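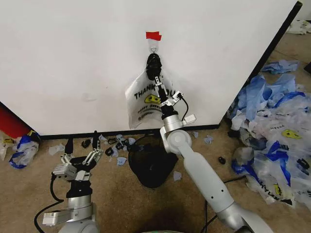 Is the Ondby hand worth buying if most of your work is thin, floppy plastic?

For bags and film, it's worth the money, as long as you plan on changing the fingertips and don't need to lift much.

Quick notes, writing this between runs. Had the Ondby on the bench arms since January, and a pair of Tanow hands before that. Same arms, same controller, same job: shopping bags, the thin kind with the THANK YOU print, on and off a wall hook. Horrible material. Slides, folds, sticks to itself. Good test for exactly that reason.

Grip first. Tanow closes harder, which sounds good and isn't on film. Pinch a handle, pull, handle stretches, now you've got a string. Ondby is softer at the end of travel and the pads give a little. Stock pads are too slick though. Swapped mine for rubber ones, 25 bucks a set, and would not go back. Took 2 tries to get them on straight - the screws are tiny and the manual shows them on teh wrong side.
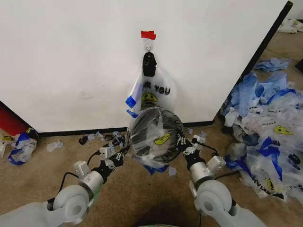
Bigger stuff inside a bag is where I'd slow way down. Both hands have to squeeze evenly or the plastic creeps around and you're holding wrapper. Force reading on the Ondby is fine for this, not great. It drifts as the motor warms up, so re-zero between runs. Tanow drifts less, credit where due.

Cable is the main gripe. Stiff, comes out the side, wants a big loop. Tape it down at the wrist and leave slack or it'll tug when the wrist rolls over.

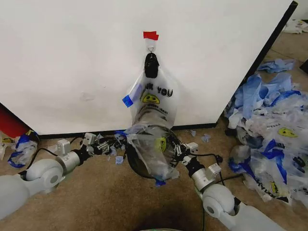

Orvokki Räsänen disagrees with me on the pads, says the stock ones are okay once they're scuffed with fine sandpaper, and that rubber picks up lint and goes useless in a week. Mine haven't. Also she'd take the Tanow for anything with a rigid rim, and there I'm with her.

Controller: used the Londura box for both. Setup painless, logging good, fan loud. Camera latency okay at head hight, worse when both arms crowd the view and the tracker loses the hook. Clear plastic over a white panel is rough for any camera tbh, depth especially. 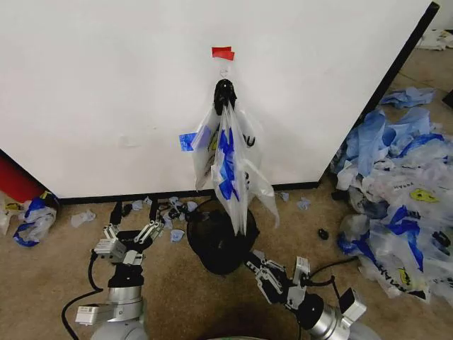

Haven't tried the Björklund fingers yet, they're supposed to fit the same flange. Logged 248 grasps on the Ondby so far and no broken linkage, one loose pin. Threadlocker fixed it.

Buy if: bags, film, gloves, light cloth. Skip if: cans, tools, anything heavy. Would like a softer cable and a manual that matches the part. Will update when the Björklund set shows up.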